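Sunday at Zillport: an afternoon with the book people

I finally made it to the open lab at Zillport, after missing it two years running, and I am so glad I did. I'd signed up for the Hundora group's slot at 2 p.m. (there were other rooms, with drones and a walking thing that drew most of the kids) and ended up staying until they started turning off the lights.

Hundora is the name of the project, and the question behind it sounds almost too small to bother with. How should a pair of robot arms learn to handle books? Books are awful for robots! They flop open, they slide off each other, a cover moves one way and the pages another, and on a shelf you have hardly any edge to get hold of. Miklós Somogyi, our host for the afternoon, said his group spent most of a winter on stacks before they tried anything else.

What they do is imitation learning, so a person drives both arms by hand through a task, everything gets recorded, and a network is trained to go from camera views to arm motion. Plenty of labs do that. The part that got me excited is how they choose which demonstrations to record. They call the method Griltness, and I had to ask him to spell it. 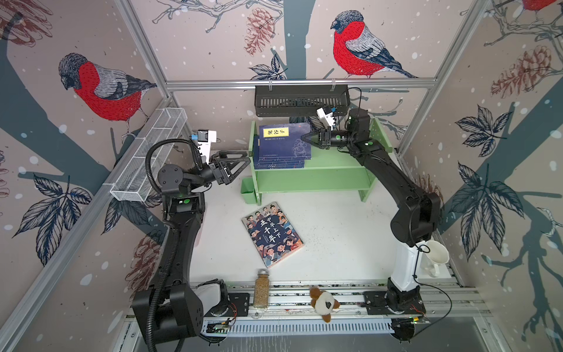 With the usual recipe you record the same clean, successful grasp over and over. Griltness starts from the other end. The first policy is trained on a small set, just 15 demonstrations, and then it is allowed to run and get into trouble. Whenever its own predictions start to disagree with each other, the operator takes over from that exact pose and shows the way out. Those short rescues go back into the training set and the whole thing repeats. So the data piles up in the places where the robot is unsure, and you don't spend a week recording easy stuff it already knows.

Their final training set held 209 recordings, rescues included. The comparison policy got the same number of plain start-to-finish demonstrations, to keep it fair, and both were then run for 200 trials. Somogyi put the two curves up on the wall and the gap was easy to see from the back row. It was widest on thick hardcovers, where the plain policy tended to come in a little too high and push the book away before closing.

I asked about the walls and the clutter, because I had expected a bare gray booth. He said they want busy surroundings in the training views, so that the network can't get by on a blank background and then fall apart in an ordinary room. Makes sense to me. I also liked hearing that the wrist views turned out to matter more than they had guessed. With those switched off, the rescues helped much less, and he thinks the reason is that the last bit of closing on a spine or a cover is hard to judge from farther away.

Erdős, the room next door, is where the training runs happen, and we got a quick look in there too. It's loud and warm and there isn't much to see, so back we went for the second session, which was all about keeping a book from twisting once it's between the fingers. 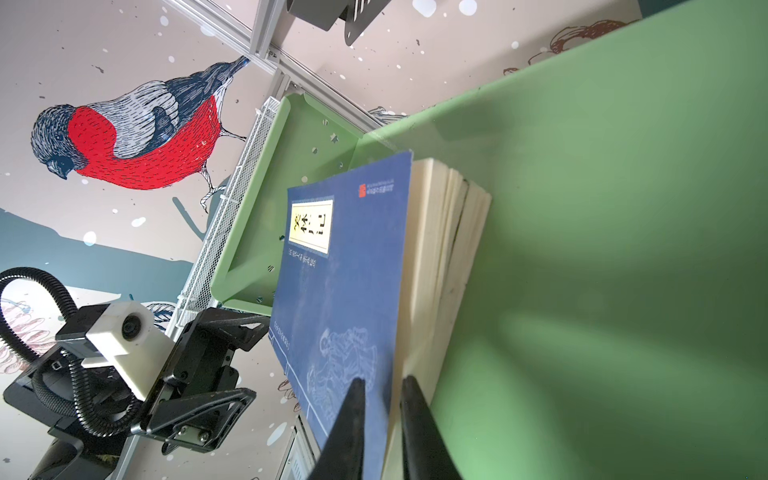

Somogyi was careful at this point: the method tells you where to add data, he said, and it does nothing for a gripper that's the wrong shape for the job. Very thin paperbacks are still the weak spot, and he'd like to try softer fingertips before blaming the network. Somebody asked whether the rescues depend on having a skilled operator. He thinks they do, at least somewhat, and they haven't tested it with beginners yet.

I'd have happily signed up to be the beginner. The write-up should be out in February, and I've already asked to be put on the list for the next open lab. If you go, skip the coffee line and get to the Hundora room early, it fills up fast.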